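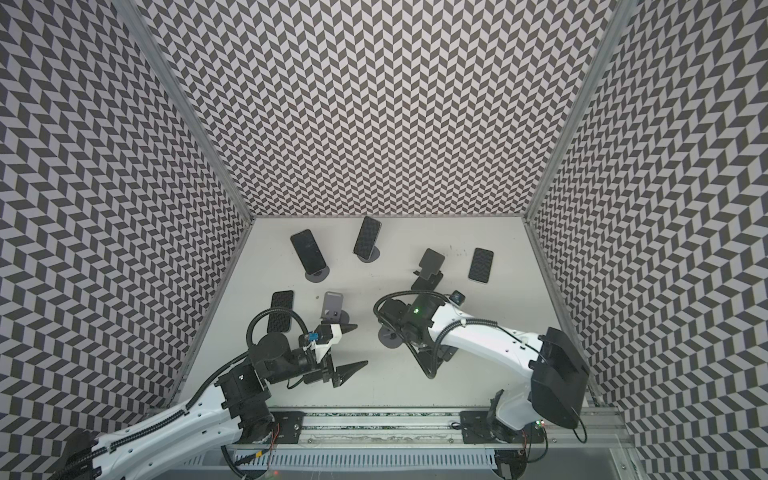 Plivdale Games Hall
Pre-Opening Inspection Checklist: Demo Stations and Tournament Floor
September 2019

To be completed before public play sessions of the indie title Brolar. Mark each item Pass, Fail or N/A. Comments are required for any Fail.

Section A. Power and cabling

A1. Power strips are not chained together. Pass.
A2. Floor cables are covered wherever the public walks. Fail. Cover missing between stations 10 and 11. Replace before doors open.
A3. Console vents are clear on all sides. Pass.
A4. Chargers show no split or exposed wire. Pass. Two worn chargers were withdrawn in July and have been replaced.

Section B. Player safety

B1. Photosensitivity warning is posted at the entrance and shown at start-up. Pass at the entrance. The start-up notice is missing from build 194; build 48 of the handheld version displays it correctly.
B2. Screen flash setting is at "Reduced" on all 32 stations. Fail. The setting returns to "Full" after a restart.

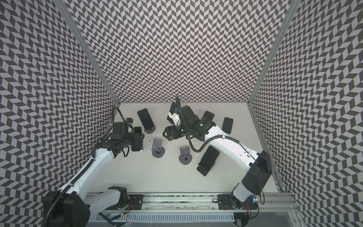

Reler: We can confirm the fault in B2. The flash setting is stored with the player profile, and the demo build clears the profile when it restarts. A corrected build will be sent to the hall. Until then, please set it by hand after each restart and keep the Phuthong boss stage locked, as it has the strongest flashes.

Inspector's response: Accepted as a temporary measure. B2 remains open until the corrected build has been tested.

B3. Headphone volume limit is on. Pass.
B4. Chairs are stable and set back from the aisle. Pass. One loose caster tightened during inspection.

Section C. Exits and crowd control

C1. Exit signs are lit. Pass.
C2. The waiting line does not cross the fire door. Fail. Move the rope barrier to the north wall.
C3. First aid kit is sealed and in date. Pass.

Items still open: A2, B1, B2, C2.
Reinspection required: Yes.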